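Sterness Boards > Hardware > Used Workstations
Thread: Old tower teardown, what is worth keeping?

igwe_bench
I have a used desktop tower from the Utness surplus sale and I want to strip it before deciding whether to rebuild. Black shell, gray plastic handles, blue tabs on the parts you are supposed to touch. I paid 31 dollars. My first question is about the small plastic pieces. I lost two on the last one and could not find replacements. Close-up of some of the gray and blue plastic:

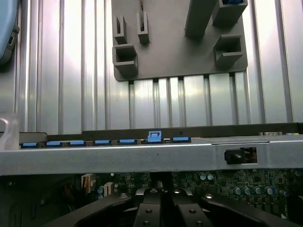

Blue tabs on the dark rail, gray bracket above.

solderfoot
Keep every one of them. The case is useless to the next person if the cards won't stay in. Put them in a bag and tape the bag inside the case.

tin_lid
I disagree. If you are parting it out, the case is the last thing anyone wants. Shipping on a steel tower costs more than the tower. Sell the board, the power supply and the memory and take the rest to the scrap yard. Iltham Metals takes them whole if you pull the batteries.

igwe_bench
Not decided on parting it out. I would like to get it running if the board is good. The side panel is off and the tower is lying flat so I can work from the top.

solderfoot
Lying flat is right. Do the memory first, while you have room for your hands, then the cards, then the processor.

tin_lid
I go the other way and pull the power supply before anything else. It gets the cable bundle out of your way.

solderfoot
On this style of case I would leave it in until the drives are disconnected. It holds the tower steady.
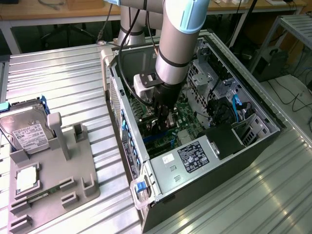

Do the memory sticks have to go back in the same slots?
Put them back where they were if you can. If you have fewer sticks than slots, follow the fill order in the manual for that board, as some will not start with the wrong slots filled.

rackmouse
Take a photo of the drive cables before you unplug them. I mixed up two on an old server and spent an evening on it. Boot order was wrong and I blamed the drive.

igwe_bench
Will do. Another one with the board in view. The socket has no processor in it and the lever is up.
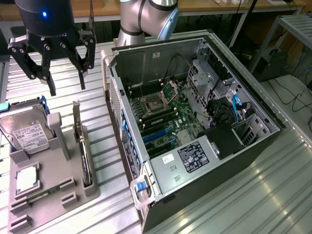

Tower on its side, socket empty. Power supply still in.

rackmouse
Look at that socket with a bright light and a magnifier before you buy a processor for it. If it is the kind with pins in the socket, one bent pin can cost you a memory channel. Close the lever and put a cover on it when you are not working.

tin_lid
And check what a processor costs first. By the time you add that, a cooler and a drive you could have bought a complete machine.

solderfoot
He has the tower already. I have one like it that has been on for almost 6 years and I have replaced one fan.

tin_lid
Fine, but look at the power bill.

igwe_bench
I will check the socket tonight and post the board number. Small parts are going in a bag for now.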